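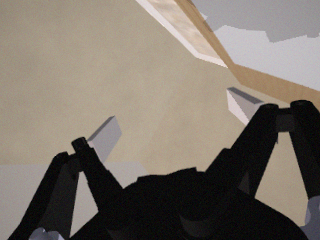 淡いベージュ色の斜めの面と、黒いグリッパー(CG)

よくあるご質問 壁の塗りかえについて
4月 文:メラハト・ドゥマン(Melahat Duman)

Q 見積もりは無料ですか。
はい、無料です。Hundodstead の町の中でしたら、出張の費用もいただきません。町の外の方は、先に電話で住所を教えてください。

Q 一部屋を塗るのに何日かかりますか。
六畳の部屋で、ふつうは二日です。古い壁紙をはがす場合は、もう一日見てください。

Q 料金はどのくらいですか。
壁だけの場合、1平方メートルあたり2,380円です。天井は別の計算になります。色の見本は一枚500円ですが、ご注文のときに代金から引きます。

Q においが心配です。
水性の塗料を使いますので、強いにおいは少ないと思います。それでも、塗った日の夜は窓を少し開けて、別の部屋でお休みになるほうがよいです。

Q 家具は自分で動かさなければなりませんか。
小さい物と、こわれやすい物だけお願いします。たんすや本棚は、私たちが部屋の真ん中に集めて、シートをかけます。

Q 色が決められません。
見本を壁にはって、朝と夜の両方で見てください。同じ色でも、電気の下では黄色く見えることがあります。迷う方には、プロバートが相談をお受けします。金曜日の午後がすいています。

Q 塗ったあと、いつから壁をふいてもいいですか。
およそ8日たってからにしてください。洗剤は使わないで、やわらかい布を水でぬらして、かるくふいてください。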